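Search tips... Go
3 min read

House rules for gripper work around the home

Standards bodies write long documents on this. Mine fits on the inside of a cupboard door at Jirton, and it has been revised more often than the tax code.

Wipe the finger pads before they go anywhere near laundry. Pads pick up lint with more enthusiasm than any vacuum I've owned.

Close slowly on cloth. A T-shirt won't fight back, but it will stretch, and a grey one will sulk in the drawer for weeks.

Check the pivot pins and screws every 100 grips. Yes, it's dull — so is crawling under a bed with a torch.

Fold on a flat, made bed. Keep to 4 garments a pile, since a fifth brings down the neighbourhood.

Keep loose sleeves and dangling cords clear of the linkage. Write down every dropped item, including the ones you'd favour forgetting.

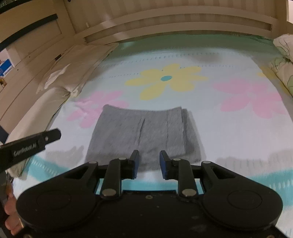

Last rule: whoever changes the settings changes them back.

Contact Tinimine | © 2021 | Back to top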